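Support Centre > Congregational Software > Scripture Display > Resolved Tickets > 529

Last updated: Sunday, September 15, 2024

Ticket 529 - Verse text truncated and attributed to the wrong translation in weekly study notes

Status: Resolved
Product: Granimer Lectionary, with the Vedlow study notes add-on
Reported by: Parish office, Malabanan Community Church
Priority: Normal

Summary of the report

The parish office advised that study notes prepared for the adult Bible class were printing incomplete passages. The leader had selected James 2:14-26 for a session on faith and works. The printed handout ended at verse 17 and carried the label of a different translation from the one chosen in the settings. The same passage displayed in full on the hall screen.

The office noted that the error had a bearing on the teaching itself. A class that reads only as far as "faith by itself, if it is not accompanied by action, is dead" does not reach the examples of Abraham and Rahab, on which the prepared discussion depended. The leader read the remaining verses aloud from a pew Bible and asked that the matter be corrected before the series moved on to Galatians.

Initial assessment

Support confirmed that the installation was current and that the licence for the selected translation was valid. The handout template was the standard two-column layout. A test print of Psalm 23 was complete and correctly labelled. A test print of Ephesians 2:1-10 was complete but carried the wrong label. A test print of James 2:14-26 reproduced both faults.

The office was asked to supply the export log and a copy of the template. Both were received the same day.

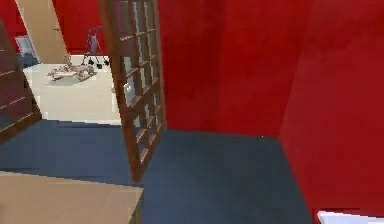

Examination of the log showed that the passage was being requested correctly and returned in full. The truncation occurred afterwards, when the text was passed to the handout template. The passage field in that template had been limited to 80 words per column, a setting carried over from a bulletin layout the parish had used for short memory verses. Any passage exceeding the limit was cut at the end of the nearest complete verse, and no warning was shown to the operator.

The incorrect label was found to be a separate fault. The study notes add-on keeps its own record of the preferred translation. When the parish changed its preference in August, the display module was updated but the add-on was not. The wording on the handout was from the newly selected translation, and only the abbreviation after the reference was out of date. Psalm 23 was labelled correctly in testing as it had been saved as a favourite after the change.

Steps taken

1. The word limit on the passage field was removed and the template saved under a new name. The original bulletin layout was retained for memory verses.

2. The translation preference was set again within the add-on, under Study Notes > Sources, and the program was restarted.

3. The stored passage cache was cleared. The cache held 60 entries, of which 4 carried the old abbreviation.

4. James 2:14-26, Ephesians 2:1-10 and Galatians 3:1-14 were printed again. All three were complete and correctly labelled.

Further query from the parish office

The office asked whether the add-on could be made to print the verses on either side of a selected passage, so that class members might read a statement in its setting before discussing it. This is supported. The option is named Surrounding Context and may be set by verse or by chapter. It is switched off by default, and it applies to handouts only - the hall screen will continue to show the selected verses alone.

The office also asked whether the commentary panel favours a particular doctrinal position on justification. The panel displays whichever commentaries the congregation has installed. Support does not advise on their content, and questions of interpretation should be referred to the congregation's own clergy or elders.

Outcome

The parish office confirmed that the next handout printed as expected. The absence of a truncation warning has been referred to Clirnex, which maintains the template engine, as a request for improvement. No release date has been given. Until a warning is available, operators are advised to compare the final verse on the handout with the reference at its head before making copies.

Ticket closed.

4 comments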